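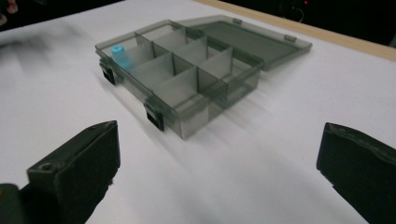 Visit to the Dukel works, Imlow: compartment boxes

The Dukel works at Imlow opened its doors in February for one of its trade mornings. I went for the compartment boxes. I have used them for small parts for years, mainly screws, ferrules and sample tubes, and I have a drawer of failed ones, so my interest was fairly narrow: how the hinge is formed, how the dividers are held, and why some latches last and others do not.

Getting there

Imlow station is a short walk from the works, most of it along the canal. There is no footpath on the last stretch of the service road and visitors on foot share it with delivery lorries. Parking is on the left after the weighbridge. Registration opened at half past eight and consisted of signing a sheet, collecting a visitor pass and borrowing safety shoes if needed. The loan shoes come in whole sizes only.

What the site does

Dukel moulds small storage goods: lidded boxes, drawer inserts, tube racks and a line of hinged cases sold to other firms under their own labels. The compartment box is the oldest product still in the catalogue. The size I was interested in has an outside length of 188 millimetres. It has a shallow base, a lid hinged along one long side and two latches on the other. A long divider runs down the middle of the base, with shorter cross dividers on either side forming the cells. The body is sold in clear and in a smoky grey. The latches are black in both versions.

The grey is the better seller, according to the guide, by a wide margin. Clear shows every scratch, and scratches arrive early in the life of a box that spends its time sliding about on a bench. I would add that pale parts are easier to find against grey, and that a grey box on a white worktop can be seen from across the room, where a clear one can't.

Raw material and drying

The tour started at the material store. Granules arrive in sacks and are tipped into a hopper, dried, and drawn through pipes to the presses. The smoky tint is dosed in as a concentrate at the throat of each press. This is a less uniform method than buying the material ready coloured, and it is the reason two boxes from different months may not match exactly. Anyone who stacks several in a glass-fronted cabinet will have noticed. Dukel considers the variation acceptable. I measured nothing, but the shelf of retained samples in the corridor ran visibly from a cool grey to something closer to green.

Regrind is kept out of the lids. It is allowed in the bases in a small proportion, which the guide would not state.

Moulding floor

The base tool and the lid tool run on adjacent presses. Base and lid are separate mouldings, joined afterwards at the hinge, which I had not expected. Many cheap boxes are moulded in a single piece with a thin strip of plastic between the halves, and that strip whitens and then splits. The Dukel hinge is a snap-in type with short barrels on the lid and open hooks on the base. It can be taken apart with a thumbnail and put back together. The claimed advantage is that a damaged lid can be replaced. In practice Dukel doesn't sell lids separately in small quantities, so the advantage belongs to the trade customers.

The hinge lets the lid open through a half turn, so that it lies flat on the table behind the base. I regard this as the most useful feature of the design and it gets no mention in the catalogue. A lid that stops just past vertical makes the box top-heavy; a knock at the back then tips out the contents of the rear cells. With the lid down flat the whole thing is stable, and the raised rim of the lid turns it into a second tray. I sort into the lid and put away into the base.

The cost is bench space. An open box takes up twice the depth of a closed one, and a row of them will fill a narrow bench quickly.

The floor was warm and moderately loud. Ear plugs were handed out at the door. We were given 10 minutes there, too short for anyone wanting to watch a tool change, and a little long for the rest of the party.

Dividers

The dividers were the part of the visit I had come for. They are thin strips with slots cut to half depth, so that long and short pieces cross each other like the card inserts in a wine carton. Shallow ribs on the inner walls hold the ends. Nothing is glued.

Three points from the discussion at the assembly bench:

The strips are moulded to the same height as the base walls, less a small clearance. If the clearance is too large, flat washers travel over the top of the divider when the closed box is turned on its side. If it is too small, the lid bows and the latches pull. Dukel changed the figure once and had returns from both directions.

The ribs are tapered. A strip goes in easily for most of its travel and then tightens. Users who stop when they feel resistance leave the strip standing proud, and the lid will not close. The instruction leaflet has a drawing of this, and the leaflet is thrown away with the wrapper.

Static is a nuisance. Strips come off the press charged and pick up dust, and they are passed under an ionising bar before assembly. Even so, a new box is worth rinsing before it holds anything clean. I have always done this with a drop of washing-up liquid and left the box to drain upside down.

I asked about rounded cell floors, as found on some competing boxes, for getting small parts out with a fingertip. Loose strips rule that out, as the floor has to be flat for the strips to meet it. A visitor from Flanagan, which supplies repair benches, said their customers press a finger on the part and slide it up the wall. That works for washers. It does not work for short pins.

Latches

The latches are moulded in a tougher material than the body and clipped on. Each hangs over the edge of the base wall and engages with a small tab on the rim of the lid. One sits near each end of the long wall. The spacing was the subject of a longer conversation than I would have predicted. Placed further in, the latches can both be opened with one hand, but the corners of the lid lift slightly under load and small items migrate between cells. Placed near the ends, the corners stay down and the user needs both hands, or one hand twice. Dukel went for the ends.

There is a test rig for the latches in the corner of the quality room. It opens and closes them continuously and a counter records the cycles. A sample is pulled for every 200 boxes assembled, and given a drop test as well, filled with steel balls. The drop height was posted on the wall but the lower part of the notice was behind a cabinet.

My own failures have nearly all been at the latch clip, not at the tab it catches on. I had brought one of the broken ones. The verdict was that it had been stored open in sunlight, and this was correct.

Sample room

The sample room is at the front of the building, upstairs, with long white tables and good light from the north side. Boxes of every size were laid out with a supply of small goods to try in them: caps, vials, fuses, beads, fishing swivels. Handling was encouraged. It was the most useful part of the morning and should have been allotted more time.

Some notes made there:

Upright vials are stable only if the cell is close to their diameter. A cap or short vial in a larger cell stands well enough on a still table, leaning on a divider, and falls over as soon as the box is carried.

Coloured caps can be made out through the smoky wall. Labels can't be read through it with any comfort, and through a wall and a divider together not at all. Label the lid.

The lid darkens the contents when shut. For anyone who identifies parts by colour - resistors, beads, seed packets - the clear version is worth the scratches.

The bases don't nest when empty. The guide agreed this was a weakness and pointed out that the lids stack well on each other, a fact of limited use.

Kistden, the next larger size, shares the latch and the hinge but has a deeper base and carries its name on the lid. The deeper walls make the cells awkward for adult fingers. It is better suited to reels and spools, and I would not buy it for loose parts.

Practical points

The morning ran until roughly noon, with tea in the canteen afterwards. The seconds shop by the gate sells boxes with marks or off-shade tint at a reduced price, cash or card. Check the dividers before paying; the bags are packed by weight and mine was one short strip down. It was exchanged without fuss.

There is no lift to the sample room. Bags have to be left at reception, so carry any broken samples in a pocket. Bookings are made through the works office, which prefers the telephone and closes for lunch.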